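Ticket 281: Cotia purifier, rattle on speed 3 and reduced airflow
Status: Open, awaiting part
Raised by: Farzana Seneviratne
Assigned to: Kasun Miah
4 comments | 2 shares

Reported fault

Cotia floor-standing purifier in the small bedroom. Rattle on speed 3, present from start-up and continuous. None on speed 1, intermittent on speed 2. Output feels weaker than the unit in the hall at the same setting. No error light. Filter changed in June, and the counter was reset at the time.

Position when reported: left of the white cubby shelving, on its castors, on tile. Cable is on the floor by the lower right corner. The bed is on the other side of the room and has not been moved. 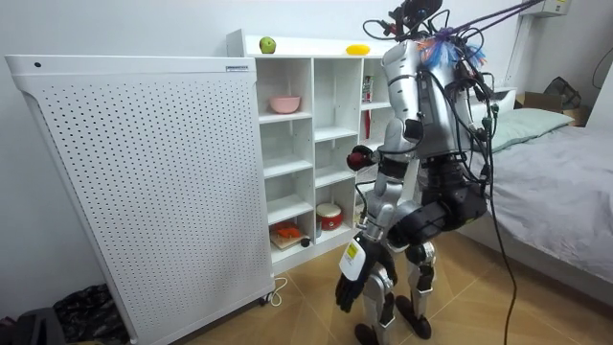 Checks carried out

1. Power. Plugged directly into the wall socket, extension lead removed. No change on any speed.

2. Filter seating. Front panel off, filter out and refitted. The lower left clip had not engaged. Refitted until it clicked. Airflow on speed 2 improved by hand test. Rattle on speed 3 still present.

3. Front panel. Ran on speed 3 with a palm held against the perforated face. Slightly quieter, but the noise did not stop. Panel clips intact.

4. Castors. One rear castor was sitting on a grout line and the cabinet rocked a little. Moved clear of the line. Low-frequency knock gone, higher-pitched rattle remains.

5. Contact with the shelving. The purifier stands close to the wall and overlaps the front of the shelving slightly, so vibration could pass between the two. Items on the shelves were considered as a source: the pink bowl in the top left cubby, and the apple and the yellow fruit on top. Bowl lifted out with the purifier running on speed 3. Noise unchanged. Bowl put back.

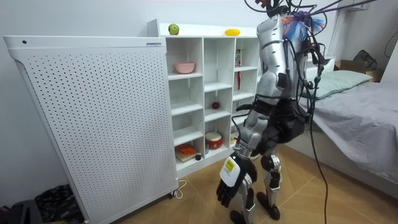
Clearance is the remaining installation point. The Zunetti leaflet asks for a hand's width at the back and on both sides, and the right side does not have it. Rolling the unit further left is possible but brings it nearer the door. Farzana would prefer to keep the cubbies reachable, so left is still the better direction.

Comments

Kasun Miah: Fan hours show around 1,000. I would suspect the fan mount bush before the motor. Please run speed 3 with the filter out for a few seconds only and note whether the pitch changes.

Farzana Seneviratne: Done. Same pitch, a bit louder.

Kasun Miah: Consistent with the bush. Ordered from Mridha. Leave it on speed 2 until the part arrives – no need to switch it off.

Farzana Seneviratne: Understood. Cable has been tucked in behind the castors for now.

Recent tickets
Piston dehumidifier: tank full light stays on
Hall purifier: child lock will not release (Tahsin Howlader)
Extractor fan overrun timer
Cubby shelving: back panel loose on one side (Sumaiya Thambiah)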